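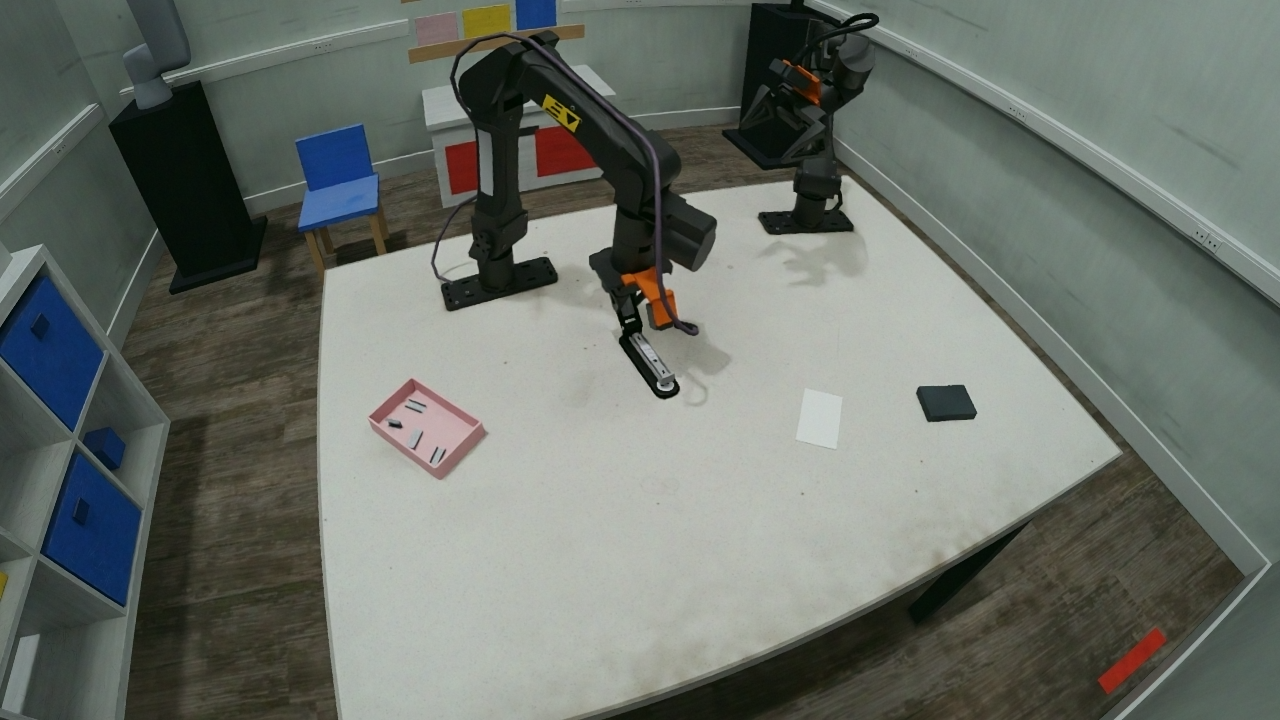 Notebook, string and cable bench
September, Sunday session, started 8:40 a.m.

Subject: Bowstring creep and serving separation on recurve strings, Clemeo blanks against Zidix blanks.

1. Purpose

The club shop at Caltanus has asked the bench for a recommendation on which string material to stock for the indoor season. The complaint on record is that brace height drifts during the first evening of shooting and the nocking point has to be reset. This entry covers the first set of strings. A second set will be entered when the remaining Zidix spool is delivered.

2. Strings under test

Four strings were made up on the long jig, two from each material. All are endless loop, 16 strands, finished for a 68-inch bow. Center serving is the same braided thread throughout. End loops were served at the same tension setting on the serving tool (mark 3 on the knob). The strings are tagged C1, C2, Z1 and Z2.

C2 was made up twice. The first attempt had one strand slack by the width of a fingernail and was cut apart for tying thread.

3. Method

Each string was waxed, given 20 twists and hung on the stretching frame for 33 minutes under a fixed load of 50 pounds. Length was taken at the start, at the end, and again after a rest with the load removed. The strings were then fitted to the bench bow, which is the old Cha riser with medium limbs, and brace height was recorded before shooting and after every third end.

Brace height was measured from the deepest part of the grip to the string with the bow square clipped on. Colleagues using the other square are reminded that its scale begins at the end of the clip, and readings from the two should not be mixed on the same page.

The tiller was left alone between strings. Limb bolts were checked with the key before each change and had not moved.

4. Observations

C1: Stretched 3/16 inch on the frame and recovered very little on resting. Brace height fell 1/8 inch in the first three ends and held after that. Two further twists brought it back.

C2: As C1 on the frame. Brace height fell by slightly less. The bow was quieter with this string, which may be due to the extra wax. It was waxed by a different hand.

Z1: Stretched 1/16 inch on the frame. No change in brace height could be read on the square through the whole session. The shot felt harsher at the grip, and the nocks were tight on the serving. Three nocks were pinched off the string with an audible click that would be too firm for a light bow.

Z2: Frame reading the same as Z1. The center serving opened just under the nocking point after the fifth end, leaving a gap wide enough to show the strands. It was re-served with the tool at mark 4 and put back on the bow. The repair held for the remainder of the session.

5. Remarks

The drift reported by the shop agrees with what C1 and C2 did. It is confined to the early ends and is corrected by twisting. A member who is told to expect this should have no difficulty.

The separation on Z2 is of more concern. The Zidix strands are thinner, so 16 of them make a smaller bundle, and the serving has less to grip. Eighteen strands would fill the nock differently and would also call for a thinner serving thread. Both changes should not be made in the same string, or the cause will remain unknown.

The practice bow in the shop window carries a Clemeo string with 4,000 shots entered on its card. The loops are fuzzy but sound. No comparable card exists for any Zidix string.

6. Items outstanding

Make up Z3 with 18 strands and the present serving thread.
Make up Z4 with 16 strands and serving at mark 4 from the outset.
Repeat the C1 frame test with a full hour under load.
Replace the wax block. The present one has grit in it.
Order serving thread, stock number 517, black if available.
Correct the shelf label on the limb rack, which still reads "short" for the medium pair.

Until Z3 and Z4 have been shot, the bench's advice to the shop is to continue with Clemeo and to fit each new string a day before it is needed.

Bow unstrung and racked 12:15 p.m. C1 left on the frame, load off.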